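Folding and putting away your Kirnlow soft pieces
By Hamisi Urio – May

Part 3: Folding on the bed

I do all my folding on the bed, and I'd start you there too. You get plenty of room, and a smooth sheet won't shed onto the fuzzy stuff (my old Skadholm blanket did!).

1. Shake the piece out and lay it flat.
2. Fold it in half, then in half again, smoothing as you go.
3. Pinch both sides and lift. If a layer slides, go back to step 2.

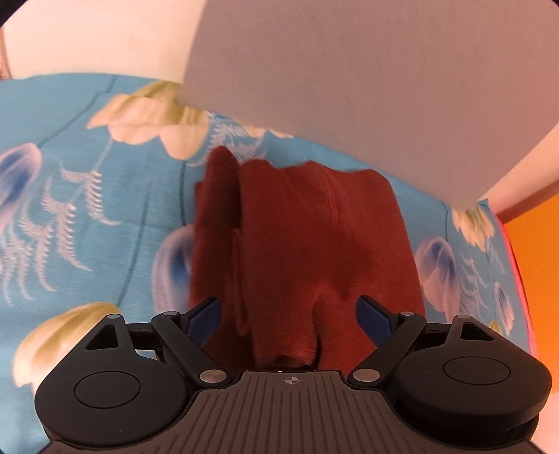 Fig. 4. Red cloth in several layers, held upright from both sides.

Note: thick fabric fights back – let it slump a little and don't haul on it.

4. Gather any loose flap toward the middle before you set the bundle down. 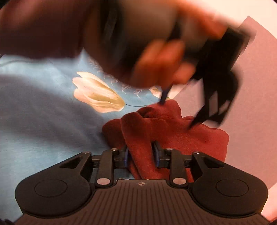 Lukumay wrote in to say that rolling beats folding for anything with a nap, and that a roll comes out of the drawer with fewer creases. Fair enough, I roll my scarves now.

5. Press in the sides with flat hands.

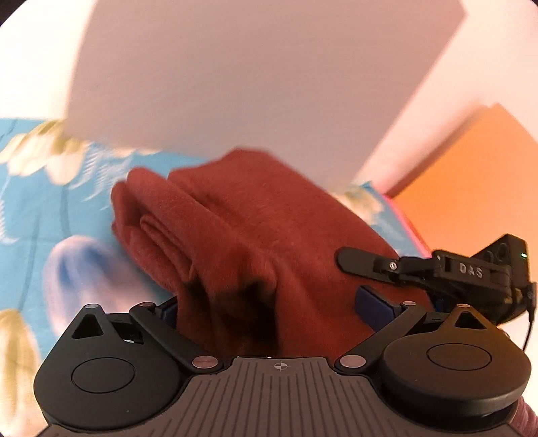 Caution: go easy on the squeezing. Hard pressure can flatten the pile, and it takes ages to brush back up.

6. Tuck in any edge that sticks out, then square up the corners.

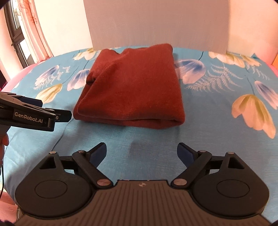 7. Slide a hand underneath and move the whole bundle to the shelf, heaviest pieces at the bottom.

Questions? Write to the Kirnlow help desk | © Kirnlow | Back to top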